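Robot arms in the arranging room: staff questions
Updated 6 May 2020

What do the arms handle?
Artificial stems only – roses, hydrangeas and leaf sprigs at present.

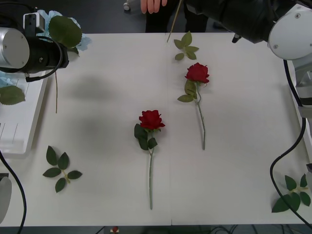
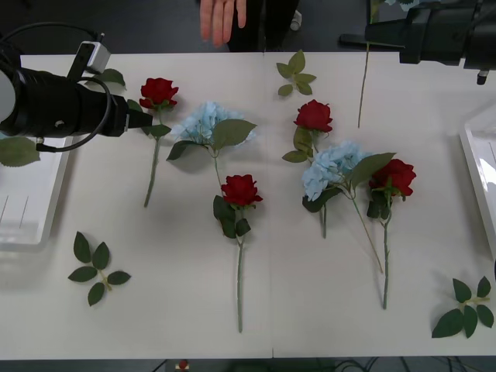

Red roses and leaf sprigs on the white table, with an arm at either side.

Will my hours change?
No. Contracted hours at Werari stay at 29 a week. Two arrangers per shift move to inspection and final tying.

Do I need training?
Yes, one session before October. Book with Effie Rankin.

Who handles a stopped arm?
The shift lead – do not reach in yourself.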